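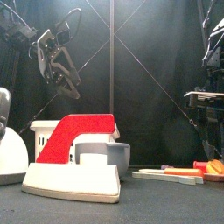 Two arms, a toy iron and some play food: the chores bench.

Fulix two-arm kit review: a lot of patience for very little housework

By Margareta Dumitrescu
September

The pitch for the Fulix kit is that you bolt two arms to a table, teach them a job by guiding them through it a few times, and then go and do something else. I had it for most of the month. I did go and do something else a few times, and each time I came back to find the job waiting for me.

Let me start with what you get. Two arms, a gripper on each, a controller box the size of a fat paperback, and software from a separate company, Flutach, that you sign up for on your own. Assembly took me one evening and part of a morning. The printed guide is clear until the wiring page, where it assumes you have done this before. The cables need more slack than the guide suggests, and I had to redo one of them.

You also need things to practice on, and this is where the sales talk and the bench part ways. The sales talk is about laundry and dinner. The bench is about toys. My iron is a toy with a fuzzy red handle on a thick white block, and it never pressed a shirt. The slice of fruit was wood. Toys are a sensible way to begin, but when a maker says its arms can "handle ironing," ask what was being ironed, and with what.

I ran each task 53 times after teaching it. Putting the toy iron into a basket worked on 3 of the first ten tries and got better from there, and by the end I would call it decent as long as I set the iron down facing the same way. Turn it around and the arm reached for where the handle used to be. Moving play food into a bowl went better. Chunky pieces were fine. Anything flat was miserable, because two stiff fingers coming down on a tabletop don't have a good way to get under an edge.

Folding a dish towel I gave up on. It could pinch a corner and drag it across, and if you are generous that is a fold. Haris Petkov, who runs a small packing shop in Drirnville and has tried the same kit on his line, was less generous. "I can hire a teenager for the summer and have him useful by lunch," he told me. His arms now move empty cartons from one stack to another, and he still keeps a person near them.

Speed is the other thing. Clearing a handful of items off the table took the arms long enough that I made coffee and drank it. My record by hand, with no effort at all, is a few seconds. The software logged 146 stops where it wanted me to step in, and some of those were for nothing I could see.

Now the good parts. The arms repeat themselves well, and if your work sits in the same spot all day that is worth money. Teaching is easy – my neighbor got the hang of it before I had finished explaining. Support answered within a day both times I wrote. And at 200 a year the Flutach plan is cheaper than I expected, though I would like to see it included.

Who should buy it? A school lab, or somebody who likes to tinker and has a table to spare. A shop with one dull, fixed job might get something out of it after a few weeks of fuss. If you want less housework, keep your money. I spent more time resetting the table than I have spent ironing all year.

I'll try the next software update when it lands and add a note to this page if the towel situation changes.

Related reviews
Fikre countertop dish rack: solid, too tall for most cabinets
Robot mops on old floors, by Yabsira Bogale
Three months with a self-emptying vacuum, by Sumeya Derese
Label printers for small shops, by Ieva Rozīte

Get our reviews by email once a month. Enter your address to sign up. You can unsubscribe at any time.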